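The Case for the Half-Empty Shelf

Organizations that keep physical goods tend to judge their storage by how much it holds. A store room in which every surface is in use is reported as efficient, and one with visible gaps is reported as a candidate for consolidation. This essay argues that the second kind of room is usually the better one, and that facilities policy should say so plainly.

The point came up during the June review of the store rooms at Mirnedcombe, where Brelham keeps the parts, packaging and spare fittings for its smaller sites. The review covered 3,115 listed items. Of these, 1,091 had not been requested since they were entered, and 113 could not be matched to any shelf at all. Those figures were received with some alarm. They should have been received as a description of what happens when open shelving is treated as a place to put whatever has just been delivered.

Open shelving is an honest piece of furniture. It has no doors, and it shows its contents to anyone who walks past. That advantage disappears when goods go onto the shelf in the carton they were shipped in. A brown box with a shipping label tells the reader where it was sent. It seldom tells the reader what remains inside it, and the person looking for a bracket must take down each box in turn.
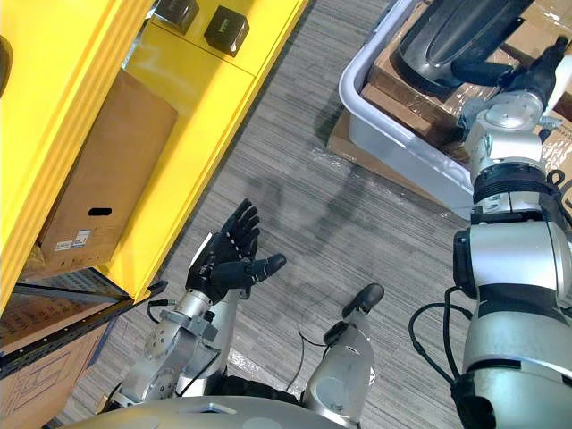 Yellow shelving with a cardboard box in an open compartment, and a plastic bin at floor level.

A sound rule would hold that shipping cartons are a means of transport only. They may enter the room, and they should be emptied and flattened before they are given a place. Where a carton must be kept, for warranty or return, it should carry a second label with the contents in plain words, on the side that faces the aisle. Staff at Zallness have followed this practice for two budget years, and their requests for additional shelving have stopped.

The floor deserves the same attention. Bins set down on the floor are convenient for sorting, and no reasonable policy would forbid them during working hours. The difficulty is that a bin left overnight becomes a fixture. It acquires contents that belong to no one, and in time the shelf behind it can no longer be reached. Sorting bins should have a shelf of their own to return to, preferably the lowest, and that shelf should be left clear for the purpose. Packing film and loose wrapping should leave the room on the day they are removed.

The most common objection concerns cost. Floor space at Mirnedcombe is charged to each department by the square foot, and a manager who leaves 40 percent of a unit open appears to be paying for air. The charge is real, but the accounting is incomplete. It omits the time spent moving three objects to reach a fourth, the duplicate orders placed for goods already in the building, and the damage done when molded parts are stacked inside one another to save a few inches. Odd shapes do not stack well. They are best set side by side, with space enough for a hand to close over one without disturbing its neighbor.

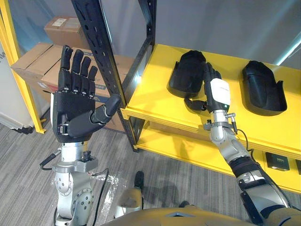 Space for a hand is a fine standard for the fast-moving parts, Haque wrote in response to an earlier draft of this essay, but it would be wasteful for the archive units, where an item may be touched once in five years, and a single rule for both would simply move the crowding down the hall.

The objection has merit, and the recommendation should be narrowed accordingly. Units in weekly use should be kept no more than 60 percent full. Long-term units may be filled, on condition that every container is listed by content and that the list is posted at the end of the row. The 1,091 dormant items should be reviewed against that second standard before any new shelving is approved.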